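## 4 Inbetriebnahme des Untertischfilters Sustmont 30

Dieser Abschnitt gilt für den Anschluss an den Kaltwasserstrang einer Küchenspüle. Der Anschluss an drucklose Warmwasserspeicher ist nicht zulässig. Vor Beginn Abschnitt 3 (Lieferumfang, Prüfung der Dichtungen) abschließen.

### 4.1 Filterkopf montieren

1. Eckventil schließen und Leitung über die Armatur druckentlasten.
2. Wandhalter senkrecht anzeichnen. Freiraum unter der Filtertasse: mindestens 30 mm.
3. Wandhalter mit den beiliegenden Schrauben befestigen.
4. Filterkopf einhängen, Pfeil in Fließrichtung.
5. Anschlussschläuche handfest anziehen, danach mit dem Schlüssel eine Vierteldrehung weiter.

**Achtung:** Schläuche nicht verdrehen oder knicken. Ein geknickter Schlauch ist auszutauschen, auch wenn er äußerlich unbeschädigt ist.

### 4.2 Spülen und Dichtheit prüfen

1. Kartusche Riis 318 bis zum Anschlag eindrehen.
2. Eckventil langsam öffnen. Verschraubungen mit trockenem Papier abwischen und auf Tropfenbildung prüfen.
3. Kaltwasser an der Armatur voll öffnen und zehn Minuten laufen lassen. Das Spülwasser nicht als Trinkwasser verwenden.
4. Armatur schließen, Verschraubungen erneut prüfen.

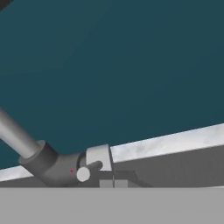
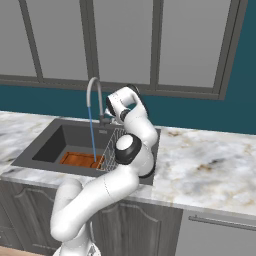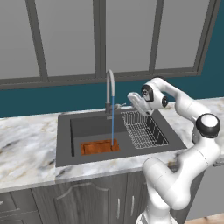 Ritva Kinnunen merkt zu Schritt 3 an, bei ihr sei das Wasser nach zehn Minuten noch grau gewesen; erst nach dem Abschrauben des Strahlreglers und weiteren fünf Minuten sei es klar geblieben. Im Sieb habe sich Kohlestaub abgesetzt.

**Hinweis:** Das Vorgehen ist zulässig. Bei Armaturen mit feinem Strahlregler diesen vor Schritt 3 abnehmen und nach dem Spülen gereinigt wieder einsetzen. Trübung durch feine Luftblasen verschwindet im Glas von unten nach oben und ist kein Mangel.

### 4.3 Zähler einstellen

1. Taste am Filterkopf gedrückt halten, bis die Anzeige blinkt.
2. Kapazität auf 1.000 Liter einstellen. Für die Kartusche Punari gilt abweichend der Wert 629.
3. Taste loslassen. Der Wert wird nach kurzer Zeit übernommen.
4. Monat des Einbaus auf dem Etikett der Kartusche eintragen, z. B. »Juli«.

**Achtung:** Nach längerer Stillstandszeit ist die Spülung nach 4.2 zu wiederholen. Der Zähler wird dabei nicht zurückgesetzt.

Ersatzdichtungen sind unter der Bezeichnung Sondivholm erhältlich. Wartung und Kartuschenwechsel siehe Abschnitt 5.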